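Home | Features | Add-ins | Interviews | Back issues | Contact

Last updated Sun 5 March

Keeping a forecast in one workbook

Pouran Nikzad has built planning spreadsheets for other people since she left the accounts office at Brirnham, a wholesaler of packaging and shop fittings. Her add-in, Gomik, compares two versions of an Excel workbook and lists what has changed between them. It has been on sale for four years and is used mostly by small finance teams. We spoke for an hour and a half by phone, and she sent through some notes afterwards on the parts she thought she had explained badly.

Where it came from

The first version was a macro. Brirnham ran its yearly budget out of a single workbook with a tab for each product group, and the file went by email to whoever needed to fill in their part. By the end of November there would be a folder full of copies with initials and dates on the end of the name.

"I had to put them back together," Nikzad said. "People had been told to fill in the yellow cells and leave the rest. Mostly they did. But someone would insert a row, or type a number over a formula to make a total look right, and I wouldn't find it until the board pack was already printed."

Her macro went through each sheet cell by cell and wrote every difference to a new tab. It was slow and it fell over whenever a row had been inserted, since everything below the new row counted as changed. One comparison came back with 4,000 differences when the real answer was a new line for freight and the formulas that picked it up.

She spent most of that winter on the row problem. The method she settled on matches rows by their labels first and by position second, and it is still the basis of Gomik. Where there are no labels it looks at the pattern of formulas across the row.

"It gets it wrong sometimes. If you've got ten rows all called Other, it's going to guess. I'd sooner it told you it was guessing, so those come up in grey."

What the program does

Gomik sits on its own tab in the Excel ribbon. You choose an older file and a newer one, and it produces a report in a third workbook, leaving both originals alone. Changes are sorted into four groups: inputs, formulas, structure and formatting. Most people turn formatting off straight away, and since the last release it is off to start with.

The formulas group is the one Nikzad cares about. A formula that has been replaced by a typed number goes to the top of the list, whatever sheet it is on. Below that come formulas that no longer match their neighbours, then those that point to a different file.

"An input changing is normal. That's what a budget is. A formula turning into a number is nearly always somebody in a hurry."

She is wary of claims about how much time it saves. A team with one tidy workbook and two careful people has little use for it, she said, and she has talked a few callers out of buying. It suits places where the file leaves the building and comes back.
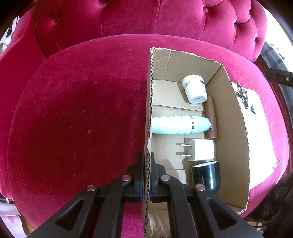
Working with a second developer

For the first two years Nikzad did all the programming herself. Nayeli Urrego joined after answering a question on the support list before Nikzad had got to it. Urrego was then at Dukgate, a firm that prepares cash flow models for property developers, and had been using Gomik on files much larger than it was meant for.

"I wrote to say it took eleven minutes on one of our models and asked if that was expected," said Urrego, who came on the line for the second half of the call. "Pouran wrote back and asked if I could send the file. I couldn't, it was a client's. So I made a fake one with the same shape and sent her that."

The fake model had 56 sheets and is still used for testing. Both of them call it the big one. Urrego found that most of the eleven minutes went on reading cells one at a time, and rewrote that part to read whole blocks into memory. The same comparison now takes 37 seconds on her laptop.

The change broke merged cells, which the old code had handled more or less by accident. It took three small releases to get them back, and Nikzad said those were the worst weeks she has had with the product.

"People had month-end. They'd updated because I'd told them it was faster, and it was faster, and it was wrong. I rang every customer I had a number for."

Since then, new releases go to a small group of users for two weeks first. Nothing goes out in the last week of a month or the first week of the next.

The question of cloud files

Many of Gomik's customers have moved their workbooks to shared storage, where several people can have the file open together and older versions are kept automatically. I asked whether this made the add-in unnecessary.

Urrego thought it had changed what people compare. They used to line up copies from different colleagues. Now they take the version that was approved and set it against the one that is live.

"You can see who touched a cell and when, if you go looking," she said. "What you don't get is a list you can hand to an auditor that says these are the formulas that moved between the board meeting and now."

Nikzad was less sure. She said sales had been flat for a stretch and that part of the reason was probably shared files. Fewer people have the folder full of copies any more. The new customers tend to be reviewers of some kind, and they want different things from the report: page numbers, a place to write a comment beside each line, a way to mark a change as checked.

Comments went in last year. Marking a change as checked is harder than it sounds, Urrego said, because the mark has to survive when the comparison is run again on a newer file. They have a version that works when the sheet names stay the same.

Pacheco

Pacheco is their second program. It reads a workbook and draws a map of how the sheets feed each other, with a line for each group of links. It was meant to be part of Gomik and was taken out when it became clear that the people who wanted the map were not the people who wanted the comparison.

It has been in testing for longer than planned. The drawing is easy for a workbook of six or seven sheets and hopeless for one with fifty. An early map of the big one came out, in Urrego's words, as a black square. They have tried grouping sheets by colour, hiding the weaker links and letting the user drag things about by hand. The present version starts from one sheet and shows only what feeds it directly, and you click outward from there.

"I use it every week on other people's models," Nikzad said. "I open it, I click on the summary tab, and I can see there's a sheet called Old2 feeding the whole thing. Then I know what my first question is."

There is no release date. The price will be lower than Gomik's, and existing customers will be offered it at half that.

Advice for people without an add-in

Near the end I asked what she would tell a reader who had a budget file going around a small office and no money for software. She had a few suggestions, none of them new, she said.

Keep inputs on their own sheet. Put a check row at the bottom of each calculation sheet that should always come to zero, and collect those checks on the front page. Protect the formulas, even without a password, so that changing one takes a deliberate step. Save a copy at each point where somebody signs off, and don't open that copy again except to read it.

She also suggested a limit on size. Once a calculation sheet passes 2,000 rows, in her experience, the people using it stop reading it and trust the totals. Splitting it helps, provided the parts are laid out the same way, with January in the same column on every sheet.

"That last one costs nothing and hardly anyone does it. I get models where January is column D on one tab and column F on the next. You can write the formula, it'll work. Then somebody copies it across."

Urrego added that she would write down who owns each sheet, on the sheet. At Dukgate it was a name in cell A1, and when the person left, the name was supposed to be changed. Hers was still there when she last heard.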